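Subject: Re: [cell-practice] draft 3 of the shared bench rules, comments by Saturday pls

Quick reply between two other things, sorry if it jumps around.

On Saturday, 7:40, the Catton group wrote:
> Draft 3 is up. Main changes: section 2 (reach zones) is shorter,
> section 4 (props and consumables) is new, section 6 (who may reset a
> scene) got merged with the old 7. We would like to freeze this before
> the Reltier people start on their cells.
>
> Open questions:
> - do we require a clear rail, or only a clear table?
> - is "similar objects" defined well enough in 4.3?
> - should the person resetting have to log every item or only the ones
> that moved?
> - Hämäläinen asked for a max of 8 loose items per scene. Objections?

Section 2 fine. Shorter is better. I'd put back the sentence on both arms parked before a hand goes in, it got lost in the merge I think. Old draft had it under 2.4. Parked AND disabled, not just parked. We had a long argument over that at Grondia and ended up with it printed on the enclosure door.

Section 6, ok with the merge. One thing, "operator" and "resetter" are used for the same person in the second paragraph and for different people in the third. Pick one.

Clear rail: yes, require it. Strongly. The rail is where the arm bases sit and where the wiring is, and it turns into a shelf for whatever people are carrying. A rule that says "table" only will be read as table only, we've all done it. Proposed wording:

"Nothing is placed on the mounting rail, including personal items, drinks, and props waiting for the next scene. Items needed for the session go in the wall baskets or outside the enclosure."

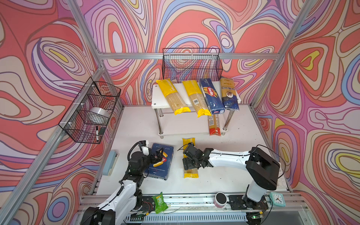 4.3 is the one I care about. "Similar objects" as written means same product, and I don't think that's what anybody wants. For us the trouble is same category, different pack. Dry pasta is the worst of it: flat blue box on the table, long bag of spaghetti with a clear middle so the gripper is closing on plastic over loose strands, then two yellow bags up on the shelf that a tired person will log as the same item. Different stiffness, different grip width, and the boxes slide where the bags sag. So I would say similar = could be mistaken for one another from the task text alone. "Put the spaghetti on the shelf" is not a legal task under that reading if there's more than one spaghetti in the cell. You'd have to write which one. That's the point.

Same section, shelf edges. Draft says items must be "fully supported". Good, but bag ends hang over the front of a shelf all the time and people don't see it as unsupported. Add "including soft ends and flaps". Otherwise the next arm pass catches one and you get a bag on the floor and a scene that no longer matches its log.

Logging: every item, not only the moved ones. I know it's slower. We went through 667 scene logs last winter and the ones we had to throw out were nearly all "only what moved" logs, you can't rebuild the start state from them. If it has to be a compromise then full log at the first reset of the session and deltas after, but full again whenever the resetter changes.

Max of 8: no objection to a limit, but say what counts. Does stuff in the wall baskets count? Marker, eraser, tape, that's three already and it never gets touched in a pasta task. I'd count only what is on the table or the shelf and can be reached by either arm. Basket contents listed once per session, separately. With that I'm happy with 8. Without it I think people will just ignore the number.

Small stuff:
- 3.1 says "lightly colored background". Wall patterns are allowed by annex B so one of these has to give. I'd drop the 3.1 wording.
- 5.2 typo, "griper"
- the food bit in annex A: opened packs out at end of day, sealed ones can stay untill the date on the pack. Also any pack that's been gripped more than a few sessions gets checked for splits. Bags go at the seam first.
- reset checklist should fit on one page. It's at two and a bit now. Nobody at our place will turn it over.
- can the version number go in the footer please, had three printouts on the desk and couldn't tell which was which

Not going to make the call, in the other building until 3. If Reltier want our reset sheet as a starting point I can send it, it's ugly but it's been used. Tell me which format.

Bench group, Grondia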